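Gretine Bench Cell by Karnus
2 min read

Can a machine do the fiddly shop jobs yet? Some of them, slowly. The Gretine is one arm, one gripper and a slotted table, sold to repair shops that are tired of opening old desktops. It will not make coffee or find the screw you dropped in October. 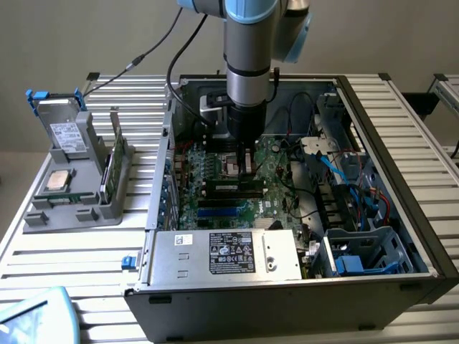
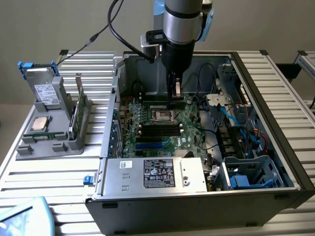 Gretine arm over a Dell tower, spare parts in the gray fixture at left. Memory slots are empty in the second view.

Ships with 4 part fixtures. Allow 20 minutes for setup, and nearly 400 for agreeing on where it goes. Cable routing is still your job, and so is dusting. Demo units can be booked at our Drekisside showroom.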